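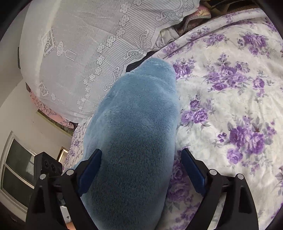

Dernitz Residents' House
Household and Linen Group
Minutes of the meeting held in November 2021

Present: representatives of the first floor, the second floor, the laundry and the housekeeping office.
Apologies: the garden floor.

1. Minutes of the previous meeting

The minutes were agreed as a correct record, subject to one change. Under item 4, "pillowcases" should read "bolster cases".

2. Matters arising

The new shelf labels for the linen cupboard on the second floor have been delivered and put up. The labels for the first floor were printed with the wrong room order and have gone back. The housekeeping office will chase the printer.

The question of who holds the spare key to the drying room was carried forward from last time. It was agreed that the key should hang in the housekeeping office and be signed for.

3. Making up and turning down of beds

The meeting considered the draft guidance on bed-making, which had been sent round beforehand. The first floor reported that the guidance was clear on sheets and blankets but said very little about soft items left on top of the bed, such as fleece, plush towels and throws. These are at present folded in different ways on different floors, and relief staff have asked which way is correct.

The laundry's view was that thick pile should be folded as few times as possible. A plush piece folded small will not lie flat on the shelf, and the crease shows when it is next put out. The second floor preferred a smaller fold, the shelves there being narrow.

After discussion it was agreed that:

Plush and fleece items are to be laid out on the made bed, smoothed by hand with the pile, and folded lengthwise first.

The folded edge is to face outwards on the shelf.

Nothing is to be folded on the floor or on the corridor trolley.

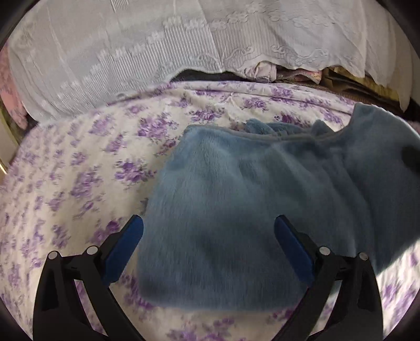

The second floor asked for it to be recorded that its shelves would need to be moved up by one notch to take the larger fold. The housekeeping office agreed to look at this before the next meeting.

There was a short discussion of colour. The first floor asked whether light blue items should be kept apart from the whites in the cupboard as well as in the wash. The laundry saw no need for this once the items are fully dry, but asked that they should not be put away on the same day as they are washed — the middle of a thick piece stays damp long after the outside feels ready.

4. Bed covers and patterned sheets

The stock of patterned sheets was reported to stand at 66, of which 14 are in the mending basket, mostly with worn hems. It was agreed that the flowered sheets should stay in use for as long as they are sound. Residents have spoken well of them, and a change to plain white throughout was not supported by the meeting.

Lace covers were discussed separately. The laundry reminded all floors that lace is to be washed on its own, in a bag, and dried flat. Scalloped borders are not to be pegged. The cover should be drawn back over the pillows before any folding is done on the bed, so that it does not catch.

The first floor asked whether lace covers might be taken off altogether for the winter. No decision was reached, and the item will come back when the garden floor is represented.
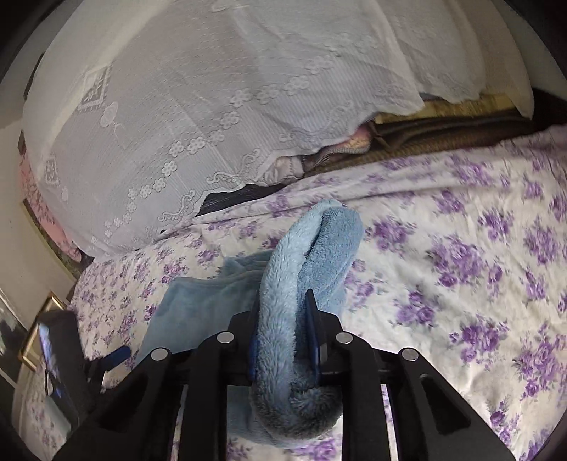

Item 4: light blue fleece towel on a rose-patterned sheet, with the lace cover draped behind it.

5. Suppliers

Trindus has offered a replacement range of towels in two weights. The samples were passed round. The heavier was thought pleasant to the hand but slow to dry, and the laundry asked for a trial before any order is placed. A trial of around three weeks was agreed, on the first floor only.

A quotation from Alemneh for mending and re-hemming was received and noted. The housekeeping office will ask whether collection is included in the price, the letter being silent on the point.

6. Any other business

The second floor reported that the cupboard door sticks in wet weather. To be passed to maintenance.

The draft guidance will be reissued with the changes under items 3 and 4 and a copy placed inside each linen cupboard.

7. Next meeting

The date is to be fixed once the garden floor has confirmed its rota. Items for the agenda should reach the housekeeping office in writing.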